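Rental Walkthrough Checklist, With Comments
Jimville property, lower unit – second visit
19 November 2020

I started from the standard Tapsell form, the one most agents in Fliltstead hand out, and wrote my comments under each line. The form wants a tick or a cross. I don't trust a tick with no note beside it, so you get both.

ENTRY AND STAIRS

Front door closes and latches – PASS
Latches if you pull it. Let it swing by itself and it sits on the strike plate. The form only asks "closes and latches," so it gets the pass, grudgingly.

Handrail secure – FAIL
Moves at the top bracket. The March report says "tightened." Maybe it was. The screw holes are worn out and a longer screw is not going to hold for long. Needs a new bracket in solid wood.

Stair treads sound – PASS
3 of them creak. Creaking is not a defect.

Outside light – PASS
Works from the switch. The motion setting is claimed to work too, but I visited in daylight and can't say.

SMOKE AND CARBON MONOXIDE

Smoke alarm, hallway – PASS
Sounded on the test button. The button tests the horn and the battery, and people read far too much into it. Check the date on the back: anything past ten years comes down whatever noise it makes.

Smoke alarm, bedroom – FAIL
Bracket on the ceiling, no alarm on the bracket. Last report has a tick here. I would like to know what was ticked.

Carbon monoxide alarm – PASS
Plugged in behind the sofa. Move it.

KITCHEN

Stove burners light – PASS
All light first time except back left, which took three tries. Clean the port and look again.

Anti-tip bracket on stove – FAIL
None. The landlord's position is that the stove is "too heavy to tip." An open oven door with a child standing on it says otherwise. It's a cheap part and a short job.

Outlets near sink protected – PASS
Tripped and reset with my own tester. The test button on the outlet did the same.

Under-sink leaks – RECHECK
No drip while I ran the tap for 20 minutes. There's a stain on the cabinet floor and a fresh-looking bead of sealant around the drain. Somebody wanted that to look finished. Put down a dry paper towel and come back.

BATHROOM

Exhaust fan – FAIL
It hums. Hold a square of toilet paper to the grille and the paper falls. A fan that doesn't hold paper isn't moving enough air to bother with.

Water temperature – RECHECK
Too hot at the basin for my liking. The heater dial is marked in words and I don't believe words. Bring a thermometer.

Toilet firmly fixed – PASS
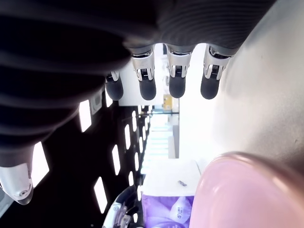

Heating and Utility Area

Furnace filter – FAIL
Gray all the way through. The sticker says Grunard service plan, "filter changed every visit." Either the visits are rare or the sticker is optimistic. Ask for the invoices.

Clearance around water heater – PASS
Clear on the day. Paint cans were stored there on my first visit, so I expect them back.

Relief valve discharge pipe – PASS
Runs down toward the floor, open end, no cap. I did not lift the valve. Old ones don't always reseat and I wasn't going to own that problem.

Dryer vent – FAIL
White plastic flex hose. Replace with metal, keep the run short, and clear the outside flap.

Electrical panel labeled – RECHECK
Labeled, yes. 2 of the labels are wrong: "bath" turns off the bedroom and "spare" turns off the refrigerator. Relabel by switching each one, with a second person calling out from the rooms.

PAPERWORK

Invoice 236 is listed as covering "all safety items." No items are named on it. I would not accept that as proof of anything until there's a parts list attached.

Fails to be fixed before keys are handed over: handrail, bedroom alarm, stove bracket, dryer vent. The fan and the filter can follow within the month. Rechecks on the next visit, same form, fresh copy.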